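Trillora Player Guide
Section 5: Moving your save to a new phone

Written by Leilani Szabo, with corrections from Vsevolod Mykhailiuk. Last checked October 9, 2018.

The store page says your progress in Trillora "follows you everywhere." Treat that as advertising. Your save follows you if you signed in before you got the new phone, if the old phone had a connection the last time you closed the game, and if you let the upload finish. Miss one of those and you start over at the first lighthouse with no coins.

Before you start

You need both phones, both charged, and both on the same version of the game. The version number is in small gray type at the bottom of the Settings screen. Skotus, the publisher, claims that mismatched versions will sort themselves out. We tried it in June and the newer phone simply refused to see the save.

Write down your high score and your coin total on paper. It sounds fussy. When Svitlana Bilyk moved her save she had a best run of 3,585 on the old phone, and the new one came up with 3,516, an older upload. Without the number in front of her she would have pressed Keep and lost the better run.

Moving the save

1. On the old phone, open the game and wait for the title screen to stop moving. Tapping through the intro skips the sign-in check.

2. Tap the gear, then Account. If you see an email address, go to step 3. If you see "Guest," tap Link Account and follow the screens. You will be offered a bonus pack for 2 dollars along the way. You can decline it and the link still works, whatever the size of the button suggests.

3. Go back to Settings and tap Save to Cloud. A check mark appears almost at once. Ignore it. It means the upload has started.

4. Leave the game open until the line under the button changes from "Syncing" to a time. Compare that time with the clock on your phone.

5. Close the game fully on the old phone. Do not delete it.

6. On the new phone, install the game and open it. Decline the tutorial if it lets you. If it doesn't, play the tutorial and crash your boat as early as possible.

7. Tap the gear, then Account, and sign in with the same email address.

8. The game shows two saves side by side, labeled "This device" and "Cloud." Check the Cloud figures against your piece of paper, then choose Cloud.

CAUTION: The choice in step 8 is permanent. There is a button marked Undo on the next screen. It undoes your control layout and nothing else.

NOTE: If the Cloud figures are lower than the ones you wrote down, tap the back arrow without choosing. Return to the old phone and repeat steps 3 through 5.

What does not come across

Boats, coins and best runs move over. Daily challenge streaks are supposed to, and in our tests they came across on one pair of phones and vanished on another. Your control settings never move, so if you play with tilt steering you will have to turn it on again.

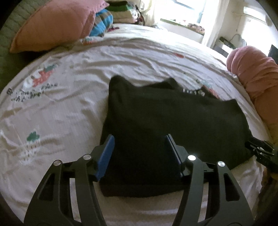

Anything bought in the Vetwood expansion needs a separate step. Open the shop, scroll to the very bottom and tap Restore Purchases. The harbor map may still look locked until you restart the game. Solomiia Antoniuk, who plays more Vetwood than the rest of us put together, had to restart twice.

If the save is missing

Check the email address first. Plenty of people have two, and the game will happily make a fresh account for the wrong one without a word of warning.

If the address is right, use Settings, Help, Contact and include your player ID, which is the long code under your name. Attach a screenshot from the old phone showing your coins. The automatic reply tells you to reinstall the game. Don't do this on the old phone, where it can wipe the only good copy you have.

Third-party backup tools such as Kuzmenko are often recommended on the forums. Svyatoslav Tymoshchuk tested it for this guide and it restored the icon and an empty save. We have left it out of the steps until someone shows us a transfer that worked.

Keep the old phone as it is until you have played a full day on the new one and seen the sync time change.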